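# Water Use in Shared Student Kitchens, Keltville

October 22, 2024

Our group looked at how much tap water goes to cooking and washing up in shared housing. We read the meter at one house on Shiferaw Street for 17 days in August.
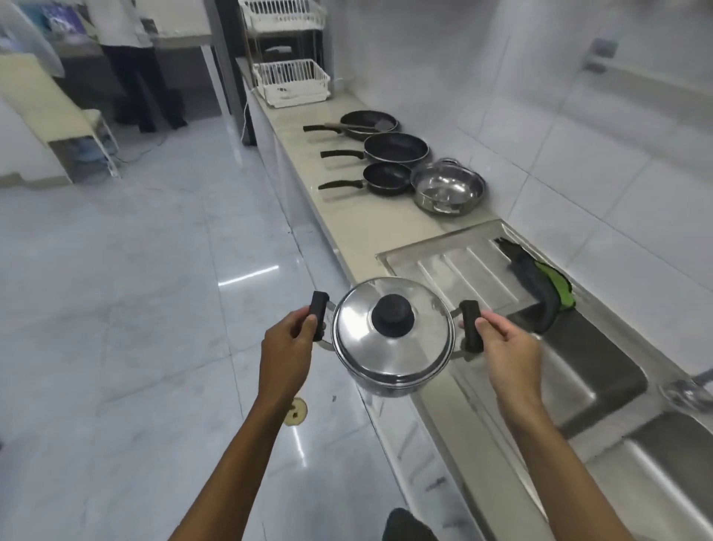
Meter readings were taken before breakfast and after dinner. Total kitchen use over the period was 711 liters. Boiling was a small share of this, even with a large lidded pot like the steel one with two black handles. Most of the water went to rinsing under a running tap.

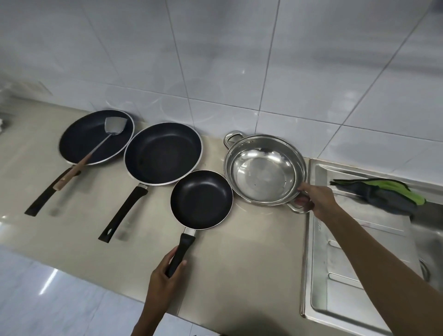 ## Method

We split use into cooking, dishes and cleaning. Residents wrote each task on a sheet by the door. Entries with no time were left out - 29 in all.
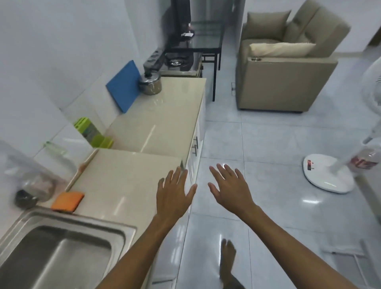

*Fig. 3. Tiled floor beside the kitchen counter.*

## Results

Dishes took 400 liters. Cleaning varied most from day to day, and two readings had to be repeated after the dial was misread.

Pans left to soak used less water than pans rinsed right away

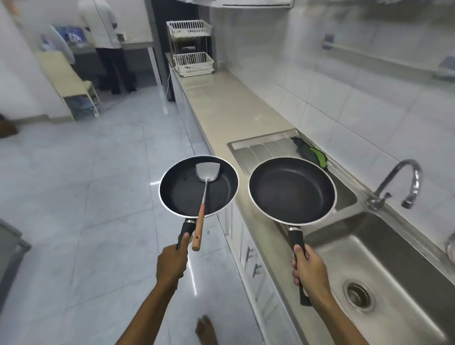
but only when the soaking water was shared between several items. We did not test a dishwasher. A second house would be needed before comparing these numbers with the Drikero district average.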